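Drolville Village Hall
Minutes of the furnishings and kitchen meeting held on 24 November 2018 in the small meeting room

Present: seven members. Apologies were received from two others.

1. Minutes of the last meeting

The minutes were agreed as a correct record and signed. One correction was made under item 4, where "tea trolley" should have read "tea urn".

2. Matters arising

The loose leg on the folding table nearest the stage has been fixed. The spare key to the crockery cupboard is still missing. The secretary will ask the dance group once more and then have another one cut.

The hatch still sticks. It was planed down on the kitchen side in the summer but has swollen again. To be looked at when the weather is drier.

3. Table coverings

The meeting went over the state of the table coverings in the hall and the small room. The old checked ones are cracked along the folds and two have burn marks. It was agreed that they are past use for lunches but may be kept for the craft mornings.

Prices had been obtained from two suppliers. Escobedo quoted £149 for enough oilcloth off the roll to do all the long tables, cut to length but not hemmed. Zedell quoted £94 for ready-made cloths, but these come in one size only and would leave the ends of the long tables bare. Delivery is included in both prices.

Members had the botanical pattern in front of them, the one with the large fern and the fine leafy sprigs in dark grey on a pale greyish-white ground, with a few berries in a soft orange-tan.

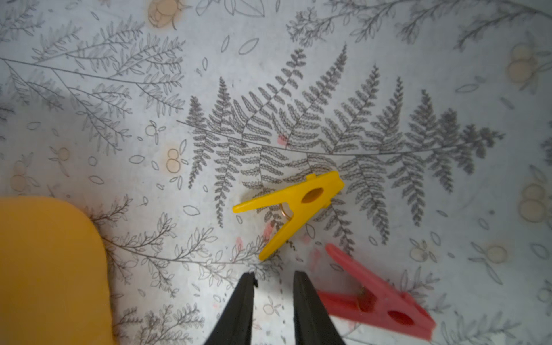 Jorkolden felt that so pale a ground would show every tea ring by the end of a lunch club, and the group would sooner have something darker for the tables next to the urn. Its letter also asked whether the hall would be charging for cloths left stained, as its members would want to know before the new booking year.

In discussion it was said that the grey drawing is quite busy and that small marks would be less noticeable on the fern than on the plainer parts. Another member said that a pale cloth at least shows when it needs wiping, and that the checked ones had hidden a good deal. The small room faces north and is dark by three in the afternoon in winter, and most of those present wanted something light in there.

It was proposed and seconded that the botanical pattern be bought from Escobedo for the long tables and the small room, and that the two tables by the urn be left uncovered for the time being. Carried, with one against.

There will be no charge for ordinary staining. Groups will be asked to wipe the cloths down with warm water and washing-up liquid, and not to use bleach or the green scouring pads. A notice will go up inside the kitchen door. Reply to Jorkolden to be sent with these minutes.

4. Storage of cloths

The checked cloths cracked where they had been folded. The new ones are to be rolled on cardboard tubes and stood in the tall cupboard, which will first have to be cleared of the Christmas lights and the old projector screen. The carpet shop has offered tubes free of charge if somebody collects them.

5. Kitchen

The stock of cups was reported as low. Saucers are plentiful. It was agreed to buy cups only, plain white, and to stop trying to match the green ones.

Tea towels are being taken home for washing and not coming back. A list will be pinned by the sink for people to sign when they take a bag.

The fridge seal has split at the bottom corner. A new seal is to be priced before any talk of a new fridge.

6. Money

The furnishings fund stands at £478 before the purchase agreed under item 3. The cups and the fridge seal will come out of the general kitchen budget. A request for cushions for the small room was put off until the spring.

7. Any other business

The bulb over the back steps has gone again. A member will replace it this week.

The children's tables are being stacked on top of the adult ones and are difficult to get down. Hirers to be reminded that they go against the left-hand wall.

8. Next meeting

To be held in February, in the small room, date to be confirmed once the hall bookings are in. Items for the agenda to the secretary beforehand, please.

The meeting closed at 8.50 pm.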